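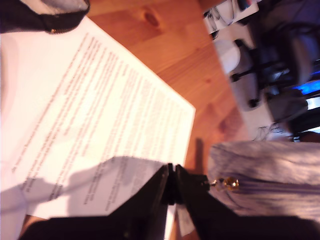
Brosari says to start by pulling off every staple and clip before you sort a single page, and I wish I had read that before I began, as I did it the other way around and tore a corner off my lease.

Let me back up. I have a pile of printed papers that has been growing on my pine table since December, and I would love to eat dinner there again. It's mostly typed letters, insurance pages, instructions I printed and never read, plus 31 pages of a contract for a storage unit at Workgate. Everything looks alike - plain white paper, small print, no color anywhere - so I pick up a sheet, read half of it, put it down, and an hour later I'm reading the same sheet again. Last night I was still at it at 11 and the pile looked taller than when I sat down!

Two things I'd like help with. How do you sort pages that all look the same without reading each one through? And how do you keep the pages of one document together once the staple is out? I have no filing cabinet, only a shelf in the hall closet.

Posted by Trulosow

Ristić

Oh, I feel for you, I did my mother's papers a few years ago and I was at it for most of a winter. What saved me was reading only the top of each page. Look at who sent it and the date, and put it down in one of 4 piles: keep for good, keep for this year, do something about it, and recycle. If you catch yourself in the second paragraph, put it down! You can read it properly later on, with a cup of coffee, when it's in with its own kind.

For keeping pages together, I turn each document crosswise on top of the last one, so the stack zigzags and you can lift one off without grabbing its neighbor. Once you're done, a plain folded sheet around each one with a few words in pencil on the front does nicely, and it costs nothing. Check the page numbers at the bottom before you fold it up, mind you. I had a will with page six sitting in with the gas bills.

On a closet shelf I'd stand them up in a magazine holder. Lying flat they just turn back into a pile (ask me how I know).

Brosari

Just scan it all. A sheet feeder will do 500 pages in an afternoon.

Edit: okay, fair point below, keep the originals of anything signed.

Workgate-user

Don't recycle the lease or the storage contract even if you scan them. And a torn corner is fine as long as no words are missing - a bit of clear tape on the back and leave it be. I'd also work on one end of the table only and keep the other end clear for dinner, otherwise you have to move the piles every evening and they get mixed up again.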